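Can a robot put away glasses yet?
Forum > Home Automation > General

toledo_e
Posted 2019-05-02
Emiliano Toledo here, I run the kitchen at a 4-room guesthouse in Sornham. We wash nearly 300 glasses a week and I'd love to hand that job off. Is two arms and a shelf anywhere close to real?

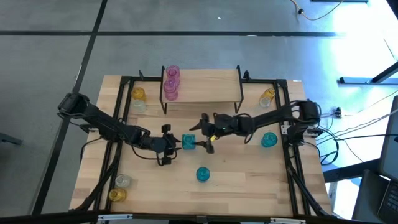
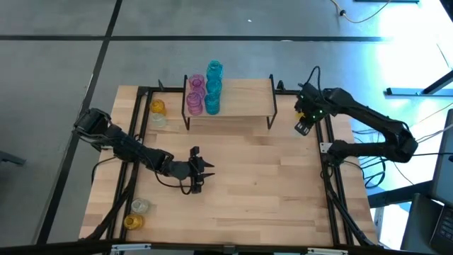
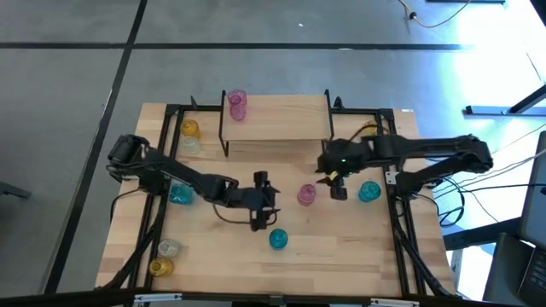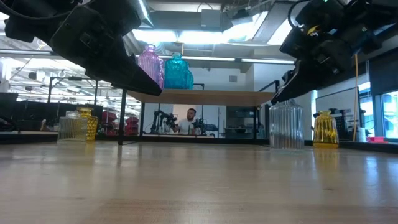 Colored glass, two arms, one little shelf.

My dishwasher guy (me, mostly) does a rack in 2 minutes, half asleep. What would you trust a machine with?

atik_fan
Stacking, sure. I'd let one stack all night as long as the glasses are dry and always the same kind. Give it a wet wine glass with lipstick on it and I'm leaving the room!

Durán
Disagree with atik_fan. Ribbed stuff is easier to grip than people think, and slow is fine if it runs while you sleep. My beef is the table. Who has a spare table in a kitchen?

tornlow77
We looked at one arm for our shop in December. Loading parts, okay. Anything see-through, forget it, the cameras hated clear plastic. Maybe glass is better now? I doubt it.

Durán
So buy yellow glasses lol

toledo_e
My wife would sooner buy the robot. Tornlow, did yours need a cage? I've got a hallway and a cat.

tornlow77
Ours did, yeah. Measure the hallway first.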